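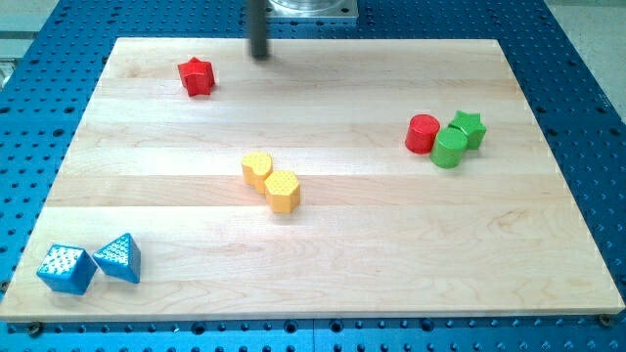 Toy blocks on the maple board

About Us

Hi, I'm Elikem, and if you've found this page you probably either like old movies or clicked the wrong thing in the menu. Stay anyway!

The Koler Picture Club is a film society in Tisthorpe. We show old movies, mostly from the thirties through the fifties, in a room above the Seidel building that seats 50 people if they're friendly and a good deal fewer if it's winter and everybody brings a coat. We've got crime pictures, screwball comedies, westerns, weepies, a monster or two every fall. I pick about half of them and Vilmos picks the rest, and we fight over it, and I'd like it on record that I was right about Laura.

Vilmos is Vilmos Csizmadia, my partner in this. We met in line for a double bill of Out of the Past and The Big Sleep, back when the Ekport still had a screen. I had seen The Big Sleep maybe a dozen times and was telling my cousin (loudly, I'm afraid) who killed the chauffeur. The man in front of us turned around and said that the movie never tells you, and that I was making it up. I was making it up. We argued all through the intermission and again on the sidewalk, and by the time the buses stopped running we'd drawn up a list of movies we each thought the other one had to see. I still have mine. It's in green pen on the back of a parking receipt and it has 31 titles on it, four of them spelled wrong.

When the Ekport closed its screen we were both pretty miserable. For a while we just swapped discs. Then Vilmos bought a secondhand projector from a church sale and we started inviting people over to his living room, which has one big white wall and a radiator that knocks. The first night was Double Indemnity and six people came. One of them was there to look at the couch he was selling. He stayed for the whole thing (and did not buy the couch).

We outgrew the living room in a year or so. The Seidel people had an upstairs room doing nothing in the evenings and they let us have it for a rent I won't print in case they look it up and change their minds. We painted the end wall ourselves, two coats, and hung curtains that don't quite meet in the middle. In June the sun gets in through that gap until nearly nine, so our summer shows start late. Sorry to anyone with an early shift.

How a night works: doors open at seven, there's coffee and whatever I baked, and one of us gets up and talks for a few minutes about the movie. Vilmos does his with notes. I don't, and I've been known to give away an ending, so if you've never seen the picture, come in after I sit down. Then a cartoon if we have one, then the feature. Afterward people hang around and talk, and that's really my favorite part, especially when somebody hated it. We had a young guy tell the whole room that Casablanca was "fine" and I thought Vilmos was going to need a chair.

You don't need to know anything about old movies to come. Some of our regulars can name the second cameraman on anything you like, and some of them couldn't pick Barbara Stanwyck out of a lineup when they started. (They can now. She's on the poster by the stairs.) Bring your kids to the comedies. Maybe leave them home for Detour.

We also have a lending shelf, which started as one box of Vilmos's doubles and is now up to 400 discs and tapes plus a couple of boxes of film magazines. Members can take two at a time for a month. Please rewind the tapes. I know. Please do it anyway.

Membership runs for a year from whenever you join and gets you into everything, plus the lending shelf and our newsletter, which I write at my kitchen table and send out late. If you'd sooner just pay at the door, that's fine too, and your first visit is free. There's a tin. Nobody watches it very closely.

Things people ask us a lot: yes, we take requests, write them in the book by the coffee. Yes, there's an elevator, it's around the back and you have to ring for it. No, we won't show colorized versions. We did it once by accident and Vilmos got up and turned the color down on the projector until it was black and white again, and he got a round of applause.

The fall list is still being argued over. So far we agree on The Third Man, My Man Godfrey and Gun Crazy, and I'm holding out for a whole evening of Peter Lorre. If you want to weigh in, catch either of us at a show or leave a note at the Seidel front desk with "film club" on it, and they'll send it up.

Elikem Lamptey
Page last updated 31 Jul 2024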